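Visit to Olteo, Sallovville, 23 April 2021

Khoa Sầm met us at the door and went through the site rules before we signed in. Olteo collects hand-held gripper recordings of household tasks, and most of the morning was spent on how they keep those recordings usable.

Uyên Lý runs the bathroom station. Operators wear a harness and hold a gripper in each hand. Her rule sheet is 2 pages long. Marker cubes get wiped before every session, and a scuffed one is replaced the same day. Sleeves stay clear of the markers.

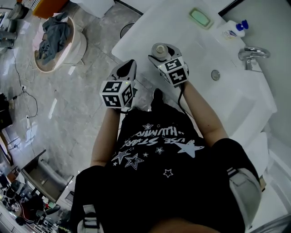 A session stops at 40 minutes, even if the operator wants to go on. Anything dropped is logged — it stays in the set with a note. They have more than 2,000 recordings filed this way.

I asked about cables on the floor. Staserer, who audit the site, want a written check at each shift change, and Olteo will add one by October. Liew is next on our list.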